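Mwajuma Obura
September
Search posts Search

Budget thread for our fall equipment order. We're adding hand-held grippers so more people can record tidying tasks at home. I handle the purchasing at Woneo.

Quote one is from Fostis: $732 per gripper. Quote two is from Edet, cheaper per unit, but the finger pads are sold separately.

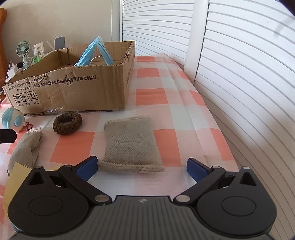

Pads matter more than I planned for. I had them down as a one-time cost. They're now a monthly line, $26 a set, and each gripper gets a spare set on day one.

Props cost almost nothing. A cardboard box, a hair tie, a face mask, a checked tablecloth. Most homes already have this stuff, so I cut the props line to $136 for the whole season. 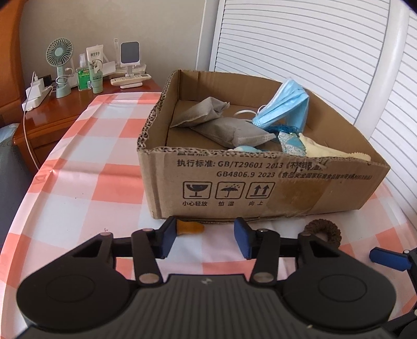

Shipping is the part I'm still unsure of. Lensa Yimer wants everything sent in one batch. I'd like to order 3 first, use them for a month, and then place the rest.

Also asked both sellers about repair times. Fostis answered. Edet hasn't yet.

If you've bought from either one, tell me what you paid for spare parts. I send the numbers to Ludger at noon.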